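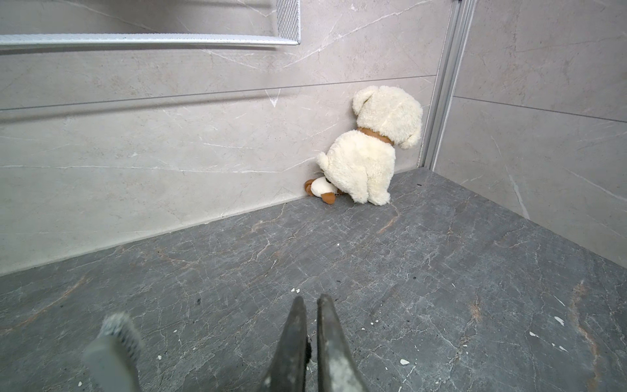 Taking care of old wooden panels and frames at home

Many families have one or two old paintings on wood. Maybe it is a small icon, maybe a portrait which came from an aunt, maybe only a carved frame with nothing inside. The owners often ask me the same things, so I have written my answers on one page. I worked for many years in a framing workshop and I am not a museum conservator. When a tip says "stop and ask a conservator", please take it seriously.

Where to hang it

Wood takes water from the air and gives it back. When it does this too fast, the panel bends and the paint lifts. The best place is an inside wall, in a room where people live but do not cook. Do not hang a panel over a radiator, over a fireplace or opposite a window with afternoon sun. A bathroom is the worst room in the house, also for a print behind glass.

Buy a simple humidity meter and put it on a shelf near the picture. I like to see 50 percent and I begin to worry at 58 if it stays there for many days. A slow change from winter to summer does less harm than a quick one from morning to evening. If you turn the heating on after a cold week away, turn it up a little each day.

Leave some air behind the panel. Two slices of wine cork, glued to the lower corners of the frame (on the frame, never on the panel), are enough for this.

Dusting

Use a wide, soft brush of goat hair and keep it only for this job. Write the word PICTURES on the handle, or someone will use it for the oven. Before you begin, look at the paint from the side with a flashlight. If you see small raised edges, like roof tiles, do not touch it with any brush. Stop and ask a conservator.

If the paint is flat and firm, brush from the top to the bottom with very little pressure. Hold the vacuum cleaner hose a hand's width away to catch the dust, with a piece of old stocking tied over the end. If a small piece of gilding comes off, it stays in the stocking and can be saved in an envelope. Write the date and the place it came from on the envelope.

No bread, no potato, no onion, no spit. I know that your grandmother did it. Ermira Georgiev brought me a panel which was cleaned with half a potato every April, and there was starch in each crack.

The back of the panel

The back is often more interesting than the front, and it is the part which people destroy most. Old labels, chalk numbers, wax seals and marks burned into the wood can tell where the panel was made and who has owned it. Do not sand the back, do not oil it, and do not cover the marks with new paper.

Photograph the whole back first and then each mark alone, with a ruler beside it. Put the lamp low at one side, so the light goes across the wood. A mark that you cannot see from the front light will often show itself this way. Make one picture with the lamp on the left and another with the lamp on the right.

If a paper label is loose, do not glue it again with household glue. Put it in a clear polyester sleeve and keep it with your notes about the painting.

Woodworm

Little round holes are not always a live problem. Put black paper under the panel and leave it for two weeks. If you find fresh pale powder on the paper, put the panel in a closed plastic bag, away from other wood, and call for help. Do not spray it with the product for furniture.

Frames

For a plain wooden frame without gilding, I use Brillow wax, very thin, on a cotton cloth. Take the picture out first. Let the wax rest for one hour and polish with a clean part of the cloth. A gilded frame gets only the dry brush. Water gilding comes off with a damp cloth in one second, and to put it back is costly.

Check the nails which hold the panel in the frame. If they press on the wood, it cannot move and it may split. Archana Rathore uses small brass plates with a piece of felt under each one, and I have copied this from her.

Moving house

Wrap the panel in acid-free tissue, then a clean cotton sheet, then bubble wrap with the bubbles to the outside. Carry it standing up, never flat with things on top. At the new address leave it wrapped for one full day before you open it.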